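Sarby project: frequently asked questions

Last updated 28 May 2020

What is Sarby?
Sarby is a method for training a two-armed robot from demonstrations given by people holding the grippers in their own hands. The person does the task directly and the robot's controller is trained on the recordings afterward. The work is led by Margaux Barbier and Solange Riviere at the Pritholm lab.

Why not teleoperate the robot?
We did, for the first version. Teleoperated demonstrations of two-handed tasks were slow, and our operators tended to pause between steps. The policy learned the pauses too. With hand-held grippers the motion is closer to how people normally work.

How much data was used for the main result?
2000 demonstrations, recorded by eight people. All of them involve opening or closing a small container. Each person was given 10 minutes of practice before recording, and practice attempts are not in the training set.

What is the main result?
When demonstrations were sorted by which hand made first contact, and the policy was told which hand that was, it stopped switching hands partway through a task. Without that label it would sometimes start with one arm, back off and try the other. Details are in section 2 of the report.

Does the label have to be added by hand?
No. It is computed from the gripper positions and the jaw opening. We checked a portion manually and corrected the contact threshold in February. Results from before that change should not be compared with the current ones.

What is Vidal?
Vidal is the software that lines up the recordings from the left and right grippers. It can be used without the rest of Sarby.

Which containers cause the most trouble?
Tinted and see-through plastic. The walls let some of the inside show through, and glossy work surfaces add a reflection along the bottom edge, so the policy can misjudge where the front face is. Hinged lids with a small latch are harder than lift-off lids for the same reason: the part that matters is small and usually dark.

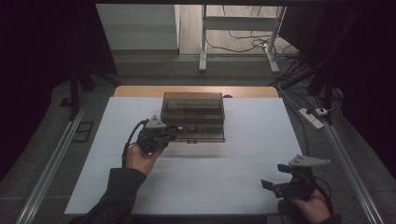

We tried colour augmentation during training and it helped a little with opaque boxes, but not much with translucent ones. Adding more demonstrations from different starting positions was more useful.

Does it work on other robots?
We have run it on two arm models using the same grippers. A different gripper would need new demonstrations, as the jaw geometry is part of what is learned.

Is the data available?
The processed recordings are shared with research groups under the Clarnari licence. Raw video is held back while we finish the privacy review.

Can I contribute demonstrations?
Not at the moment. Our calibration procedure is still specific to our own tables, and we have not written it up for outside use.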